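Fiber Intake and Sleep Quality in First-Year Students
Project report, Health Sciences, Weltmont College
Submitted 2025-12-02

1. Background
Most dietary advice for students is about weight or energy. We wanted to look at fiber and sleep. Earlier coursework covered how gut bacteria break down fiber into short-chain fatty acids, and some papers we read suggest a link with deeper sleep. Our question was whether first-year students who eat more fiber also report better sleep.

2. Method
We sent a survey to first-year students in February and got 312 complete responses. The survey had a seven-day food checklist and a sleep questionnaire scored from 0 to 21, where a lower score means better sleep. Fiber was estimated from the checklist with the Karik food table. Students taking sleep medication were left out before the count above. 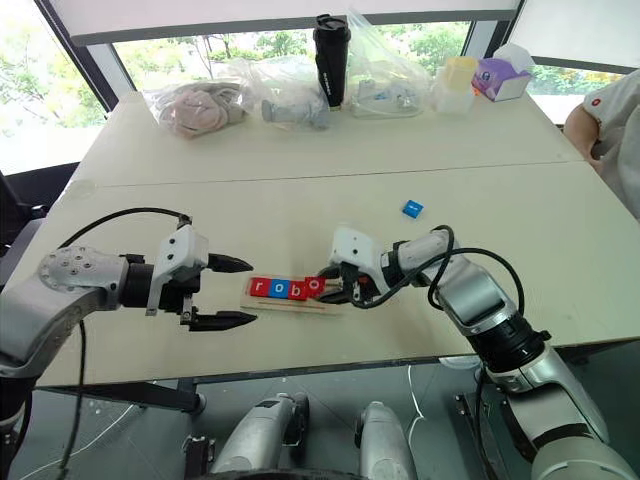
Figure 1. Letter tiles on the table, with a robot arm on each side.

From the full group, 66 students agreed to keep a written food diary for two more weeks. They recorded meals, snacks, coffee and bedtime. Diaries were checked for missing days, and anyone with more than three missing days was asked to add a week.

3. Results
Students in the highest fiber group had slightly better sleep scores than those in the lowest group. The difference got smaller once we took late coffee into account. Students living in Grewal Hall ate less fiber than commuters, mostly at breakfast. The diary group reported 1799 meals in total, and beans or lentils appeared in 200 of them.
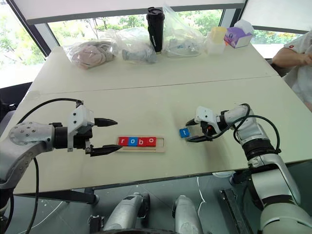 Plirkley asked whether the better sleepers were simply the students who ate at regular times, and said that meal timing should have been its own question on the survey.

We agree with this. The diaries include meal times, but the main survey does not, so we could only check it in the smaller group. Regular eaters there did tend to have higher fiber intake, and we can't separate the two.

4. Limitations
All answers were self-reported. The checklist listed bread without asking if it was whole grain, which probably made our fiber estimates less accurate. We also had no measure of stress, and part of the survey period overlapped with midterms.

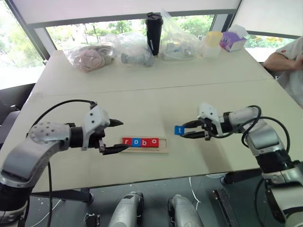
Figure 3. Letter blocks in a wooden tray reading "robo".

5. Next steps
A second survey should ask about meal times, type of bread and exam dates. The checklist also needs a line for fiber supplements, which several students wrote in by hand.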